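2020-09-22

Second day of the comparison between the Grimance hand and the Pryor hand, carried out at the bed station. The Brakance controller was left on the settings agreed in June, so that any difference could be put down to the hands alone. Work began with the wrist camera. The finger takes up a good deal of the view on the right, and the white surface behind it is bright enough that exposure had to be considered before anything else. 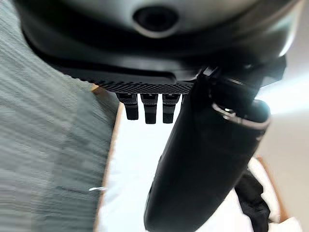
*Kylie Cartwright*

Exposure was lowered by 2 steps and the morning's runs were repeated. Tolera Shiferaw logged 67 grasps for the Grimance and recorded the three lost to slipping. He asks that the wrist and head views be stored under the same run number in future, and I have agreed to this.

The afternoon was given to cloth on the bed. Angus Whitelaw raised the question of grip force on soft items – a matter left open since June – and it was decided to hold the force fixed until both hands have completed the full set of 131. 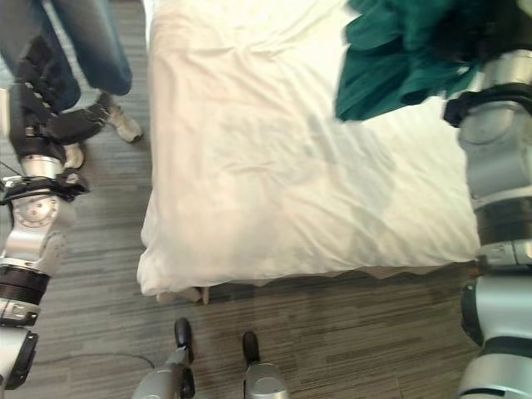
*Head view, bed station: teal cloth at the right arm, left hand open.*

The head camera gives the better account of where the cloth is relative to the bed, while the wrist camera is of more use once the fingers are close. Yeison Rengifo prefers to keep both. Mivasley have yet to reply about the spare wrist cable. Pryor runs to resume tomorrow, with Tumelo Buthelezi at the controller.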